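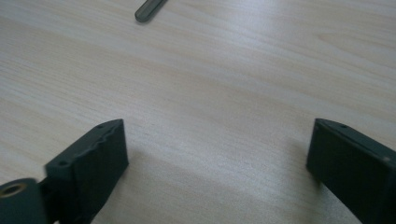 Tableros Zatine: ficha de la colección de superficies

Versión de la ficha: 8 de julio de 2018
Mantiene: Grutis

Contenido

La colección reúne 900 fotografías de tableros de mesa de tono claro, con veta visible y acabado liso. Se preparó para el catálogo de acabados de Zatine y se comparte con talleres, tiendas y estudiantes de interiorismo que necesiten comparar superficies en condiciones de uso corriente, con la luz que hay en una habitación y no la de un estudio.

Estructura de carpetas

tableros/ fotografías, una carpeta por mesa
notas/ un archivo de texto por mesa
tabla.csv índice general
LEEME.txt este documento

Campos de tabla.csv

mesa: código interno de la mesa.
tono: pálido, crema, miel o tostado.
veta: recta, ondulada o mixta. Se anota mixta cuando hay líneas finas en una zona y curvas más anchas en otra.
direccion: horizontal, vertical o diagonal, según cómo cruza la veta la fotografía.
brillo: mate, satinado o brillante.
reflejo: sí o no. Se marca sí cuando una banda de luz aclara parte del tablero.
observaciones: texto libre, puede estar vacío.

Criterios de anotación

El tono se decide en la zona con luz más uniforme. Las partes bajo un reflejo parecen más pálidas de lo que son, a veces casi plateadas, y no sirven para elegir la categoría. Tampoco las esquinas en sombra, que tiran a gris.

El campo veta se rellena mirando el tablero completo. Si la veta es muy tenue y solo se distingue en un extremo, se anota lo que se vea allí y se explica en observaciones.

No se registra si el tablero es macizo, chapado o laminado. En las primeras pruebas se intentó deducirlo de las fotos y los errores eran demasiados. Quien tenga la ficha del fabricante puede añadir el dato en notas/.

Limitaciones conocidas

Casi todas las mesas son claras. Hay pocas de tono tostado y ninguna negra o lacada en color.

El balance de blancos no está corregido. Dos fotografías de una misma mesa pueden parecer de madera distinta, sobre todo si una se tomó cerca de una ventana.

En 7 carpetas falta el archivo de notas. En otras 5 el campo brillo está vacío porque los anotadores no se pusieron de acuerdo entre satinado y brillante.

Las fotografías no llevan escala. No deben usarse para medir el ancho de la veta.

Cambios

Se unificaron «crudo» y «crema» en una sola categoría.
Se retiraron 9 fotografías repetidas de la carpeta Palumbo.
La carpeta Studton pasó de veta recta a veta mixta tras una segunda revisión.

Pendiente para agosto: completar las notas que faltan y revisar los reflejos de la carpeta Palumbo.

Uso

Uso libre para consulta y enseñanza, citando el nombre de la colección. Para reproducir fotografías en un catálogo comercial hay que pedir permiso a Grutis. Las correcciones de la tabla se envían indicando el código de la mesa, el campo y el valor propuesto.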